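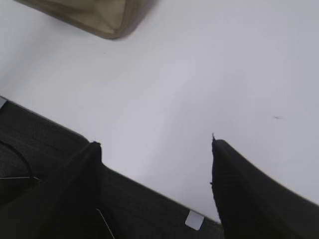 Sylvie Girard replied to our first draft that a soft bag has no shape of its own, only the shape of whatever was last put inside it, and that any study of empty bags would end up being a study of wrinkles. We took the remark seriously enough to build this section around it, and we are very glad we did. Wrinkles are a wonderful source of information.

4.2 How a soft bag holds its form

The Larkora set has 22 zippered bags, all bought secondhand in Nastness and all small enough to stand on a kitchen table. In the sorting task, 52 people were given the bags one at a time, empty, and asked to set each one down "the way you would leave it if you were going to pack it next." We gave no other instruction. Most people tried to stand the bag up before doing anything else, including people who told us afterward that they always pack a bag lying flat.

Standing turned out to depend far less on the weight of the cloth than we had expected. Two features mattered more. The first was the binding, the narrow strip sewn over the raw edges of a panel. A bound edge is several layers thick, and it runs around the panel like a soft wire. When the middle of the panel sags, the binding keeps the outline readable, so a person can still tell front from side and top from bottom. Bags with plain turned seams slumped into rounder forms, and people picked them up and turned them over more often before choosing a place to start.

The second feature was padding. A padded end has a rounded corner that pushes back a little when it is pressed, and it returns some of its form after being squeezed.

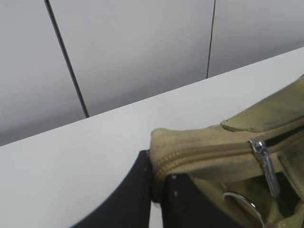 It also changes where the hand wants to go. With padded bags, people took hold near an end and let the rest of the bag hang from there. With thin bags they went for the zipper edge, usually with both hands. We love this result! It means that a maker can suggest a grip through filling alone, with no tab, loop or printed mark.

Color deserves a mention too. On the white surface we used for all sessions, drab cloth in the olive and khaki range was harder to name than we had guessed. The same bag was called tan, green, sand and "army" by different people, and one of us changed her own answer between morning and afternoon. A dark trim settled the matter of where the edges were, even when it did nothing to settle the color. We therefore record the cloth and the trim separately in the Hadeo coding sheet, with a free text line for the name each person used.

4.3 The handle and the top

Handles raised a different question. A strap handle can lie down over the front of a bag or stick up past the zipper, and people treated these as two quite different objects. If the strap was up, they lifted by it. If it was down, they often ignored it and handled the cloth directly. Jocelyn Dufour suggested that we score handle position before scoring anything else, and this cleared up most of our early disagreements.

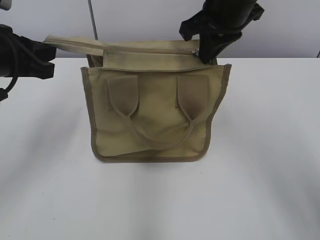

Figure 1. Khaki bag standing on its bottom edge, with dark brown binding around the front panel. The handle hangs in a loose loop across the front, and the zippered top flap is drawn out to the left.

The top is the part that changes most. A long zippered flap has to bend around the corners when the bag is closed, and once free it can be drawn well out past the panel it belongs to. Several people found this funny, and a few spent a long time folding the flap back and forth before they packed anything. We coded these moments as exploration and kept them in the analysis. Bags in which the flap stayed where it was put were rated easier to pack, with a median score of 5 points higher on the 100 point Chan scale. The ratings for closing the bag again are reported in Section 4.4.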